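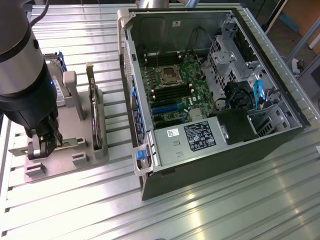
1/ Notes on the disassembly set

We are collecting demonstrations for a policy that takes desktop computers apart and puts some of the pieces back. The project is called Dodard. Posting the working notes as a thread, as several people have asked how the examples are gathered and the long write-up is not ready.

2/ Layout

Tower on its side, panel off, next to a grey fixture that holds parts upright. The hard drive stands at the back of the fixture. The whole lot sits on slotted aluminium, so anything we bolt down can be moved and bolted down again. Two arms share the table.

3/ What counts as an example

One example is one part moved from a start pose to an end pose by a human operator driving the arm. Fixture to cage is one example. Cage to fixture is another. We don't join them into longer runs at recording time. Joining is done afterwards, in software, where it can be undone.

4/ Why a real case

The first batch used a flat board with slots cut in it. The policy trained on that did well on the board and badly on everything else. A proper chassis has walls, a perforated cage and cables that hang where the part wants to go. Those are the difficult bits, so they need to be in the data.

5/ Cables

We leave them roughly where they fall. Early on we tied them back before every take and the model learned that cables are always tied back. Now the operator moves them by hand between takes, without looking for a tidy arrangement. If a cable blocks the path, the take still counts provided the arm gets round it.

6/ Lengths

Target is under 15 seconds for a single part. Longer takes are kept but tagged. Most of the extra time is hesitation above the slot, and a model trained on hesitation will hesitate.

7/ Numbers so far

900 takes recorded, 800 kept. The discards are mainly dropped parts with no recovery and takes where the operator bumped the fixture and carried on. A dropped part with a clean recovery is kept. We want more of those and they are hard to produce on purpose.

8/ Fixture drift

Worth its own post. The fixture can creep along the rails if the bolts are not tight. The shift is too small to notice by eye and large enough to spoil a grasp. We lost an afternoon in December to this. There is now a reference touch at the start of each session: the gripper goes to a fixed point on the front section and the offset is logged.

9/ Labels

Each take gets a part name, a start location, an end location and one of three outcomes: done, recovered, failed. Free text is allowed but discouraged. We tried a finer scheme called Cikport with grasp types and contact events. Two labellers agreed on the outcomes and on very little else, so it has been shelved.

10/ Operators

Short shifts. Quality falls off before the operator feels tired, and it shows up first as a wider approach angle on the drive. We rotate when the angle log says so – the operator's own opinion is noted but does not decide it.

11/ Variation

Case position is changed every 200 takes. That is not often enough. The next batch will change it more frequently, and a second model of tower will go in once Treltia has finished the mount for it. Lighting is left alone for now. Bright streaks off the aluminium are a nuisance for the depth estimate but they will be there in use as well.

12/ Open questions

Whether failed takes help if the failure is labelled. The Wieczorek baseline ignores them entirely and does fine on the drive, less well on anything thin held by its edge. We have a run in progress with failures included at low weight. Results in this thread when there are some.

13/ Format queries

Joint positions, gripper width and video, all on one clock. No force data yet – the sensor is on order. Please ask about the format below this post so the answers stay in one place.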